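ACTA DE LA SESIÓN ORDINARIA DE LA JUNTA VECINAL DE URERO

Asistentes: D. Tudur Ifans, presidente; Dña. Rhiannon Gwilliam, secretaria; los vocales de los barrios de Morris, Ornora y La Ribera; un representante del servicio municipal de obras.

Excusa su asistencia el vocal del barrio de Wullano.

Comprobada la existencia de quórum, el presidente abre la sesión a las 19:00 horas en el salón de la planta baja de la casa consistorial.

1. Lectura y aprobación del acta anterior

Se da lectura al acta de la sesión anterior. La vocal de Ornora solicita que, en el punto relativo a la limpieza de imbornales, donde dice «calle del Molino» conste «travesía del Molino». Con dicha corrección, el acta queda aprobada por unanimidad.

2. Informe sobre el temporal de viento y lluvia

El presidente informa de las actuaciones realizadas durante el temporal que afectó al municipio el sábado. El aviso meteorológico se recibió a primera hora de la mañana y se trasladó a los barrios por megafonía y mediante carteles en los comercios. Se atendieron 55 incidencias, en su mayor parte caídas de ramas, desprendimientos de tejas y entradas de agua en bajos y garajes. No hubo que lamentar daños personales.

El suministro eléctrico quedó interrumpido en 957 viviendas de los barrios de Morris y Wullano. El servicio se restableció de forma escalonada en el transcurso de 7 horas, siendo la parte alta de Wullano la última en recuperarlo.

Permanecieron cortadas al tráfico 2 vías: la carretera del cementerio, por la caída de un chopo, y el paso inferior de la estación, por acumulación de agua. La primera se reabrió esa misma noche. El paso inferior sigue cerrado a la espera de que se revise la bomba de achique.
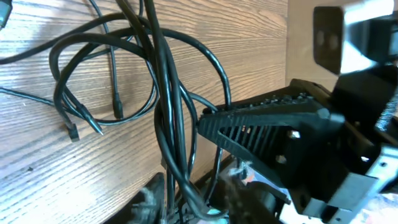

El vocal de Morris manifiesta que varios vecinos desconocían el teléfono al que debían dirigirse y que algunos llamaron repetidamente a la oficina municipal, cerrada a esa hora. Pide que el número de guardia figure en el tablón de cada barrio y en el recibo del agua. La secretaria toma nota y señala que la inclusión en el recibo requiere la conformidad previa del servicio de recaudación.

La vocal de Ornora pregunta por el pabellón deportivo, que estuvo abierto como lugar de acogida hasta la medianoche. El presidente contesta que se utilizó conforme al plan vigente, si bien reconoce que faltaron mantas y que la llave del almacén tardó en localizarse. Se acuerda depositar una copia de la llave en la conserjería del pabellón.

3. Poda y retirada de arbolado

El representante del servicio de obras expone que los restos de poda se encuentran acopiados en la explanada del mercado de ganado y que su retirada concluirá antes de la próxima sesión. Propone revisar los chopos de la ribera antes del otoño, dando prioridad al tramo contiguo a la escuela.

El vocal de La Ribera se muestra conforme con la revisión, pero solicita que no se tale ningún ejemplar sin informe técnico por escrito. Sometida a votación la propuesta con esa condición, se aprueba con la abstención del vocal de Morris.

4. Ayudas por daños en viviendas y comercios

La secretaria da cuenta del modelo de solicitud. Los interesados deberán aportar copia de la póliza de seguro, si la hubiere, y relación de los daños sufridos. El plazo de presentación permanecerá abierto hasta finales de julio, en horario de oficina. Las solicitudes incompletas se devolverán para su subsanación.

5. Ruegos y preguntas

El vocal de Morris ruega que se reponga la señal de ceda el paso situada junto a la fuente, derribada por el viento.

La vocal de Ornora pregunta por la fecha de reapertura del paso inferior. El representante del servicio de obras responde que no puede precisarla hasta disponer del informe sobre la bomba.

Sin más asuntos que tratar, el presidente levanta la sesión a las 20:40 horas, de lo que, como secretaria, doy fe.

V.º B.º, el presidente, Tudur Ifans
La secretaria, Rhiannon Gwilliam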